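Pliter folding sheets in bright green: I bought one pack and then went back for three more

I've been folding things for years, mostly little boxes and envelopes to put birthday money in, and I'm fussy about what I fold them out of. Regular origami paper goes limp on me. Cardstock cracks. So when the shop in Pondthorpe put out a whole rack of these Pliter sheets, which feel like something halfway between paper and cloth, I grabbed the loudest green they had and couldn't wait to get home with it.

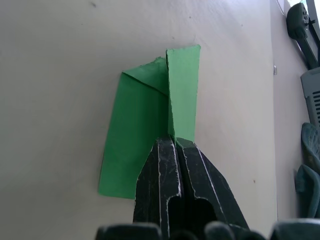
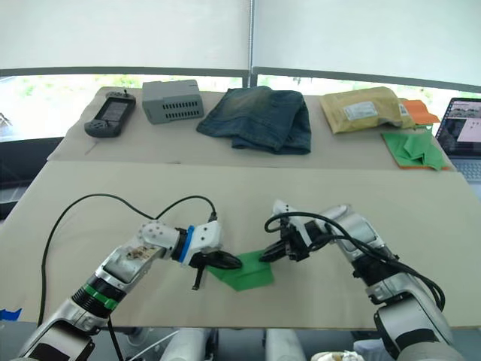

Color first, as it's the reason I picked the pack up. The green is bright all the way through, front and back, and it doesn't go gray at the creases the way coated papers do (I have a drawer full of sad, white-cracked envelopes that prove my point). It also changes a lot with the light. Look at the narrow upright flap in the first picture, how it goes a little more yellow than the flat panel next to it, with just a thin dark line where the fold is. I love that! You get two greens out of one sheet for free, and on a box with lots of sides it looks like you planned it. The diagonal crease at the top of the panel shows you the envelope fold too, and you'll notice the edge up there is a bit torn and fibrous.

Which brings me to edges. If you want a knife-clean edge, use a sharp blade and a metal ruler, because scissors leave it slightly fuzzy and tearing along a fold leaves it very fuzzy. I've come around to the fuzz. On a gift tag it looks lovely and handmade. On a tight little box it drives me nuts, so I trim.

Folding is where these really shine. A soft fold made with your fingertips stays open and springy, and you can change your mind about it, smooth it out and start again. Run a bone folder down it (I use my old Cliker one, but the back of a spoon is fine) and it sets nicely. I refolded the same corner 43 times on a boring evening to see when it would give up, and it was getting thin by then but hadn't split. My usual paper is in two pieces long before that.

Glue: plain white glue works, but use a tiny amount and spread it. Too much soaks in and leaves a darker patch that never quite goes away. Double-sided tape was better for me. Glue sticks were hopeless, they just roll up little green crumbs.

Things I don't love so much. The sheets aren't all cut square, so check before you start anything that has to line up. The pack has no backing card, which means the corners arrive bent if your mail carrier is in a mood. And it picks up fluff from everything. I keep mine in a flat zip folder now, away from the cat blanket.

I've also tried the Prydderch sheets, which are heavier and a good bit stiffer. They stand up better if you're making something tall, but they won't take a small fold without a fight, and their green is more of an olive. For boxes, envelopes, leaves and those fat little frogs, I'd go Pliter every time.

I've got 6 frogs on the windowsill at the moment and one of them even jumps. The next pack is going to be the orange, if they have it back in by October.

302 shares | 43 comments

Related reviews
Cliker bone folder, one year on
Prydderch heavy sheets: good for tall things
Metal rulers that don't slide around
Flat zip folders for paper hoarders
Which double-sided tape for paper boxes?

Contact | Copyright Pondthorpe Paper Notes | Back to top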